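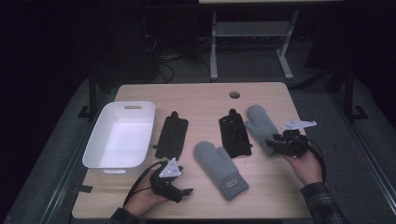 **Slide 1 – rubber stamps, storage of**

Wait for the kettle crowd to sit. Thank Nektarios for the projector.

I own 472 stamps. I use the same two. (Pause. They'll look guilty.)

**Slide 2 – ink pads**

- store upside down, lid taped
- Flandex re-inker: colour charts lie, swatch your own
- don't mention the carpet

**Slide 3 – cardstock**

Over 200 sheets of grey, bought on special. Still no good grey for a sympathy card – hold up the Lovar sample, pass it left.

Swap table till 4.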